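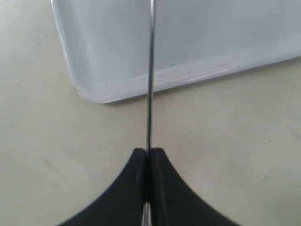 Text by Hjørdis Wallin

Section 4: Setting out the tray and wiping the rods

Before you thread anything on the Öberg table loom, it is well worth giving the rods a proper wipe. They come from the factory with a little oil on them, and if that oil finds its way onto a pale warp you will be looking at it for as long as you own the cloth. The job is a pleasant one – I usually do mine with the radio on and a cup of tea on the windowsill, well away from the tray.

You will need:

The long rod, part 564 (350 mm)
The shallow white tray, part 1321
Plain white tissue or cotton wool
A clean, dry cotton cloth
A steady table in good light

Any light-coloured table will do nicely. If yours is dark, or has a busy grain, spread an old sheet over it first, as a thin rod is surprisingly easy to lose sight of once you have put it down and turned round to answer somebody.

4.1 Setting out the tray

1. Wipe the table and let it dry.

2. Rinse the tray in warm water with a drop of washing-up liquid and dry it thoroughly, taking your cloth right into the rounded corners. Run a finger along the inside of the rim too. Crumbs of polystyrene from the Plirkico packing do like to settle there.

3. Put the tray down where you can reach all of it without stretching. I like it turned so that one corner points towards me, which leaves me two sides to work along, but square to the table is perfectly all right if you find that tidier.

4. Tear off a small piece of tissue, crumple it loosely and leave it in the tray, ready for use.

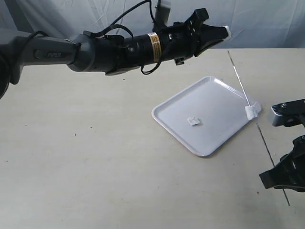 Fig. 9. The tray turned cornerwise on the table, with a small crumpled white wad lying in it.

Note: Coloured tissue may leave dye on the metal, especially the red and dark green sorts that are sold at Christmas. Please stick to white.

4.2 Wiping the rod

5. Take the rod out of its sleeve by drawing it straight out, slowly. It is thin for its length and does not care to be bent.

6. Hold it upright over the tray, lightly, at the middle. There is no need to grip hard, and you will find you can turn it between finger and thumb quite comfortably.

7. With the tissue in your other hand, wipe from the middle down to the lower end in one long stroke. Turn the rod a little and do it again, until you have been all the way round.

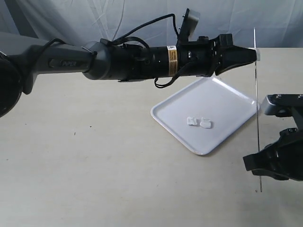

When the lower half is finished, turn the rod end over end and treat the other half in just the same way, with a fresh piece of tissue. You may get a grey smear on the first piece and hardly anything on the second. If the second is still grey, carry on until a piece comes away clean – my own first rod took me most of a Tuesday evening, though I will admit I was talking for a good deal of it.

Caution: The ends of the rod are narrow and can scratch. Keep them away from your face, and keep small children and curious cats out of the room while you work.

8. Lay the rod across the tray and leave it for 15 minutes.

9. Hold it up to the light and look along it. You want an even shine from one end to the other. A dull patch generally means a trace of oil, and a quick rub with the dry cloth will see to it.
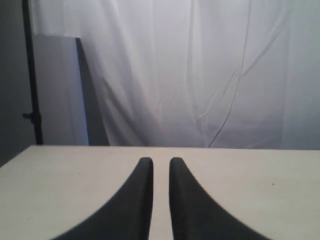 4.3 Putting things away

10. Throw the used tissue in the bin. It should not go down the lavatory.

11. Wash and dry the tray once more. Faint marks on the rim usually lift with a little bicarbonate of soda on a damp cloth, but please don't use a scouring pad, as it takes the gloss off.

12. If you are not going to thread the loom today, slide the rod back into its sleeve and store it flat. A Drarkutitz drawer divider fits the sleeve very well, and so does the long side of a Lukov shuttle box if you have one already.

Fitting the rod to the loom is covered in Section 5.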